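July 21, 2026
Foam offcuts and bench cloth, room 2

Serpil asked for one page on where the packing foam trial stands, so this replaces the loose notes pinned over the sink.

Stock. The Ralum delivery is logged at 1,541 pieces, all white, mixed shapes. Bülent wants them sorted by cut face before anyone weighs them. Whole pieces go in the deep drawer, pieces with a flat side go in the shallow one. I have been putting doubtful ones in the shallow drawer and will keep doing that until he objects.

Cutting. Hot wire gives a glazed face that takes glue badly. The knife leaves the grain open, and the glue holds, but the blade drags on anything thick and the edge crumbles. Fine-tooth saw is the compromise. Sand with 400 afterward only if the face is going to be glued to another face. Otherwise leave it alone — sanding dust sticks to everything and the vacuum hose on the left bench is still split.

Cloth. Changed from the gray felt to the green sheet. Felt shed fibers into the cut faces and Aslı was picking them out with tweezers. The green one has a closer weave and white crumbs show up on it at once. It does creep. Pull it flat from the near side and push the slack to the back, where it can bunch up without bothering anyone. No tape on the front edge, the residue from January is still there. Small wrinkles are fine. A piece sitting on a fold will rock, and then the height reading is worthless.

Light. Lamp on one side only when checking a cut. With both on, the faces go flat white and the grain disappears. Volkan prefers both for general work, so switch back when done.

Glue. Fesow sample applied to two pairs, clamped lightly, left on the windowsill shelf. Do not move them. Clovbridge has not answered about the slower grade.

To do:
Replace vacuum hose
Iron the spare cloth, low setting
Eylül to relabel the shallow drawer
Ask Ralum if the next lot can come unmixed
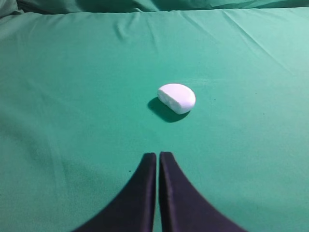 Spare blades for the fine saw are on order through Işık. Until they arrive, use the old one and go slowly on the last part of the cut, where the corner tends to break out.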